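Chapter 4
Planning the Purchase

Learning goals
After reading this chapter you should be able to write a short statement of need for an automated work cell, read a supplier's specification table, and build a first-year budget that covers more than the purchase price.

Opening case: The bench at Provlow

Provlow packs printed manuals and small parts for other companies. In June, its operations lead, Drita Krasniqi, was asked to plan for one robot arm on the kitting bench. She had quotes from two suppliers, Sonlow and Gevura. The Sonlow quote was lower. It listed the arm, the controller and one gripper. The Gevura quote ran to 20 lines and included mounting, guarding, a wrist camera, training and a spare set of fingers.

Krasniqi could not compare the two until she put them in the same form. She wrote down every item the bench would need in order to run, then marked which supplier had priced it. The Sonlow quote left 7 items open. Once those were priced separately, the gap between the two offers was small enough that delivery time and service became the main questions.

4.1 Start with the work

A purchase plan begins with the job. Write down what will be handled, how it arrives, how often it changes and who will be standing nearby. Flat, flexible goods such as booklets and bags need different fingers from boxes or bottles, and the cost of changing fingers belongs in the plan. So does the time an operator spends away from other duties while the cell is being set up.

Tõnu Krūmiņa, who drew up the Rätsep plant's equipment plan, kept this statement to one page. Suppliers who received it asked better questions, and two of them withdrew before the site visit — a saving for everyone.

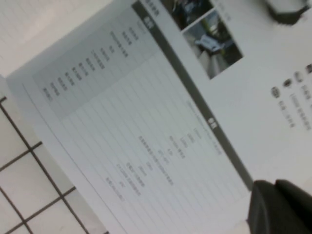
Figure 4.1 Gripper fingers over an open booklet. The left-hand page carries a large table.

4.2 Reading the specification table

Most tables give payload, reach, repeatability and power. Payload usually includes the gripper, so subtract its weight before comparing the figure with your part. Blank rows deserve a written question to the supplier. Keep the answer with the quote.

Key terms: statement of need, payload, integration cost, spares allowance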